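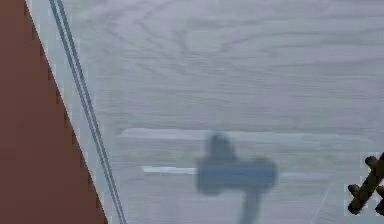
Fig. 1. Pale wooden surface with a grey-blue border strip, next to reddish brown.

Interior Finishes, Unit 2: Color and Undertone
Tutor: Tia Parsons

Most clients can name a color but not its undertone. A grey may lean lavender, green or blue, and the lean shows up once another color sits beside it. Test paint on card, at least 13 inches across, and move the card around the room. Look at it in the morning and again under lamps.

Read the Griltisthorpe hall case before next class. Stuart Nuttall's first plan used one grey on all the walls, more than 400 square feet, and it looked green by the north windows.

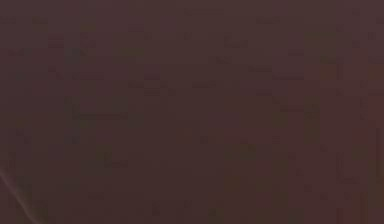 Dark colors need fewer partners. Pick the deepest one first and choose the trim to suit it. A deep muted brown with a reddish-purple cast, as in Fig. 2, is hard to match from memory, so carry a sample. Check the sheen too, as gloss makes a dark wall look patchy in side light.

For October: bring two painted cards, one pale and one dark, with the undertone written on the back. Worth 40 points. Late cards go in the tray outside the Rudd room.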